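Progress report: nursery slope snowmaking, Isov
To: Visitación Calvo
From: Ludmila Kadlec
2025-03-01

Very good news first — we can now cover the whole nursery slope from our own water supply! The second pump from Tradex went in without trouble, and both snow guns have been running together on cold nights. We had planned for 349 cubic metres of snow by this point in the season and have made 614, so the children's ski mornings have gone ahead every week.

The weak spot is still the hose run up from the Stolari pond. Two couplings froze and split, and we lost four nights while we waited for new ones. The replacements are insulated, and I've asked for drain valves at the low points as well, which would let us empty the line in up to 20 minutes after shutting down. The cost fits inside the repairs budget you agreed.

Still to do in March: move the upper gun further from the tow rope (it ices the handles when the wind swings round), service both pumps, and take the nozzles off for cleaning. I'd also love to try a finer nozzle on the milder nights and will send you the readings as soon as I have them. 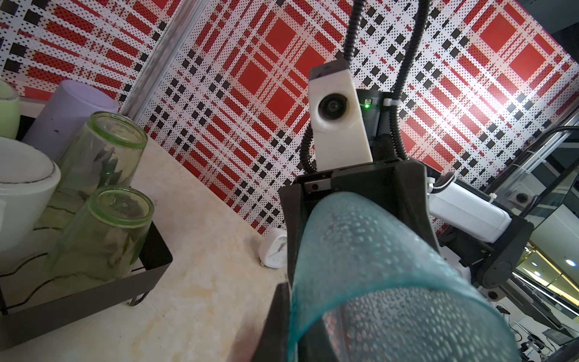
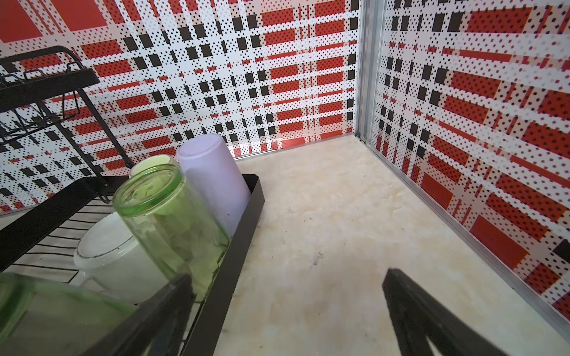
The dimpled teal-blue glass (first picture) and the countertop with its red, black and white plaid wall panels (second).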